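Faux Flowers & Arranging > Stems, Sorting and Storage
Thread: Red roses with pale blue hydrangeas, what order do you lay them out?

plutby_porch
Posted 2024-01-21

I have to fill a white plastic basket for the front counter at work and I'm using artificial stems, red roses and light blue hydrangeas. The basket has to be ready for the second week of February and then stay up after that, so I don't want it to look like a Valentine's leftover by March.

My question is about the step before the basket. Do you lay everything out on the table first, or do you pick out of the box as you go? Last year I picked as I went and ended up with all the roses on one side. I pulled it apart twice. The foam was so chewed up by then that I had to replace it.

Second question, the leaves. Mine are the kind that slide onto the stem, and half of them came off in the box. Do they need glue?

Budget is 30 dollars and I have already spent 20 of it on stems.

fetaton_stems
Reply

Lay them out. Always. Heads up, stems toward you, in one row, and look at the row before anything goes in a basket. If two roses are next to each other on the table they will be next to each other in the basket, because you will pick them up in that order.

On the leaves, a dot of low temp glue on the underside of the collar. Do it after you have decided where the leaf sits. If you glue them all high up under the bloom like they come from the factory, they get squashed under the neighboring flower.

marlow_bench
Reply

I don't agree with laying out a row. A basket is round, or at least it has a front and a back and two sides, and a row on the table only has a left and a right. I have seen people make a very nice row and then have no idea what to do with it. I put the three biggest blooms in the basket first and then fill the gaps. There is nothing to lay out.

I also don't glue leaves. If a leaf comes off, it goes in the bag with the other loose ones and I use it later to hide the foam.

plutby_porch
Reply

marlow_bench, how do you pick the three biggest if they're all in the box? You must spread them out at some point.

marlow_bench
Reply

I look in the box.

workneh_table
Reply

I am with fetaton on this one, with a change. I lay out a row too, but I stagger it. The hydrangeas are so much wider than the roses that if you line up the heads, the roses disappear. So I slide one hydrangea up and put a rose under it, and that pair goes into the basket as a pair.
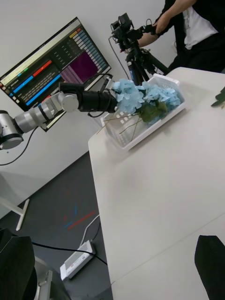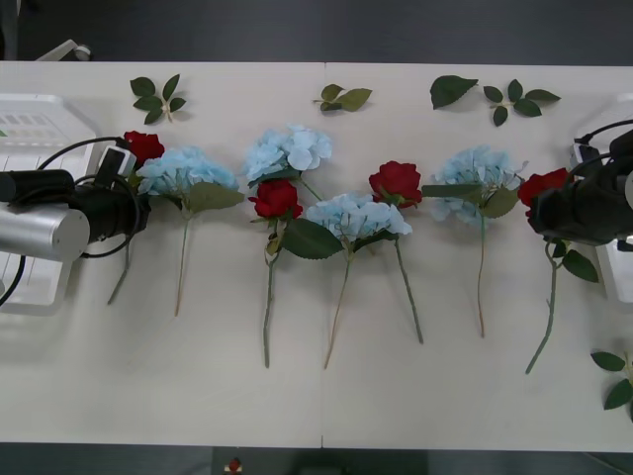
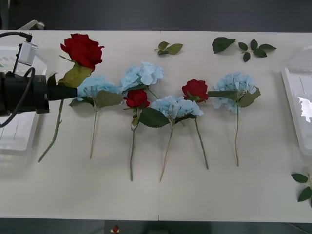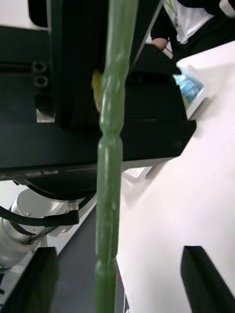
The other thing I would say is don't put the basket in front of you while you sort. Put it off to the side until you know your order. If it's right there you start dropping stems in, and then you are doing what marlow does without having looked in the box first.

For the pair, I hold the two stems together and cut them to the same length before they go in. The rose then sits lower than the hydrangea by however much you staggered it on the table. You don't have to measure anything, the table already did it for you.

Loose leaves I keep out on the table where I can see them, away from the stems. They go in last. I glue the ones that are on the front side and leave the back ones alone.

plutby_porch
Reply

OK, the staggering makes sense to me. I had all the heads lined up, and the roses did look like they were hiding.

When you say you hold the two stems together, do you tape them? Mine are wire inside with a plastic coat, and the hydrangea stems are thinner than the rose stems.

workneh_table
Reply

No tape. Two separate holes in the foam, close together. If you tape them you can't turn one without the other, and with artificial ones you always want to turn the bloom a little once it's in.

fetaton_stems
Reply

Agree on no tape. I do disagree about cutting before they go in. Bend the bottom inch up first and try the height. You can always cut later. These stems have wire in them and once it's cut it's cut, and if your basket is deeper than you thought you'll be stuffing paper under the foam to get the height back.

workneh_table
Reply

Fair. If it's a basket you haven't used before, bend first. I use the same size every time so I know where I'm cutting.

gate_and_garland
Reply

What cutters is everyone using on the wire? I ruined a good pair of floral snips on a bag of rose stems. The plastic cuts fine and then you hit the core.

marlow_bench
Reply

Lineman's pliers from the hardware store. Don't use anything sold for real flowers.

fetaton_stems
Reply

Small bolt cutters here. Same idea.

emcombe_evie
Reply

Coming in on the color question, which was not asked, but I think it matters for a counter that stays up past February. Red with pale blue is a hard contrast. If you use as many roses as hydrangeas, the red is all anybody sees from the door. I would go heavier on the blue and keep the roses low and toward the middle. Then after Valentine's Day you can pull one or two roses and put in something white, and it's a spring basket.

Also a white basket makes the pale blue look paler. I had the Emcombe hydrangeas in a white basket and they looked nearly gray under the shop lights. I moved them to a brown one and they looked blue again.

plutby_porch
Reply

The basket has to be white, that part isn't up to me. The lights are the warm kind, if that helps.

emcombe_evie
Reply

Warm is better. Then put leaves along the rim, between the basket and the blooms. A line of green there keeps the blue from running into the white. That would use up your loose leaves too.

marlow_bench
Reply

I don't think equal numbers is a problem. I have done equal red and blue plenty of times. What makes it look like Valentine's is the ribbon and the picks with hearts on them. Leave those off and red roses are just red roses.

emcombe_evie
Reply

We'll have to differ on that. On a counter, from 8 feet away, red comes forward. That's my experience with it.

fetaton_stems
Reply

Before any of it goes in, open up the blooms. If they were packed in a box all year the hydrangea heads will be flat on one side. Pull the florets apart with your fingers and run a hair dryer on low over the back of the head. Roses need less. Just lift the outer petals. I do this while they're lying in the row, since I'm looking at each one anyway.

gate_and_garland
Reply

Careful with the dryer if the leaves are only pushed on. The collars get soft and slide. Ask me how many I have picked up off the floor.

plutby_porch
Reply

Thank you all. Plan as of tonight:

Row on the table, staggered. Basket off to the side. Fluff the heads before the leaves get glued. Bend first, cut later, because I haven't used this basket before. More blue than red. Leaves along the rim.

I still have to work out the foam. The block I have is for real flowers, the green kind that soaks up water, and it crumbles when I push the wire in.

workneh_table
Reply

Wrong foam. Get the dry kind, it's firmer. It should be within your last 10 dollars. Cut it a little bigger than the inside of the basket so it wedges, and you won't need glue on the bottom either.

marlow_bench
Reply

Or put a bag of gravel in the bottom and foam on top. A counter basket gets bumped all day. Mine went over with 60 people in line the first year I did it, and I've weighted every one since.

fetaton_stems
Reply

Weight in the bottom, yes. Put the gravel in a zip bag so it doesn't come out through the holes in the basket — found that out on a carpet.

plutby_porch
Reply

Gravel I have. I'll pick up the dry foam tomorrow after work and lay out the row after supper. If the rim leaves come up short, does anyone know if the slide-on kind is sold separately, or do I have to strip them off other stems?

gate_and_garland
Reply

Sold separately by the bag, next to the stem wire in most craft stores. Check the collar size against one of yours before you buy. The ones made for rose stems will be loose on your hydrangeas.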